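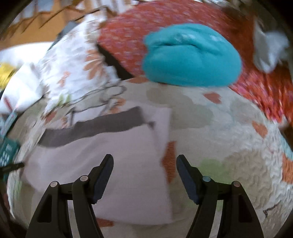

Words: staff writer, Kernon Community News
Posted in Home and Garden, November

She started with one quilt and a hot water bottle. Now she has 22 of them, stacked in the spare room at Miah, and a waiting list of people who want theirs mended before Christmas.

"I never meant to do it for other people," she says. Kettle on, dog under the table. "My neighbour brought one over the fence. Then her sister did. Then it was on the Kernon noticeboard and that was that."

She asked us to leave her name off - she can't take any more work till the new year.

The mending happens at night mostly. Nine til midnight, radio on, good lamp. She learned from her nan, who used flour bags for backing and didn't believe in buying thread in more than one colour. "Cream. Everything got cream. I still do it. Your eye goes straight past it."

Most of what comes in is worn at the top edge, where people pull it up to their chins. She puts a strip of cotton over the whole edge and tacks it down by hand, so it can come off for washing. Easy fix, an evening's work. Splits in the middle are harder. "You've got to get in there and find where the filling's gone. It travels. I had one where it was all down the foot end, like a sock."

Does she use a machine? Sometimes, for bindings. Not on the old ones. The old cotton won't take it.

Price is a sore point. She charges $12 an hour, which her daughter tells her is ridiculous. A shop in Putano quoted one of her customers $160 for a binding, and it was going to take two months. "Well, they've got rent. I've got a spare room."

And washing? She gets a bit stern here. Cold water, in the bath if it's a big one, no softener. Don't wring it. Lay it flat on the grass on an old sheet, out of the full sun, and turn it at lunchtime. "People hang them on the line soaking wet and then ask me why the stiches went."

She keeps one for herself, on her own bed. Her nan's, patched that many times she's not sure which bits are original. Would she sell it?

"No. Someone offered at the Zarkico fair. I said have a scone instead."

She's back taking quilts in the new year, Tuesday mornings only. Bring it clean please, and in a pillowcase, not a plastic bag.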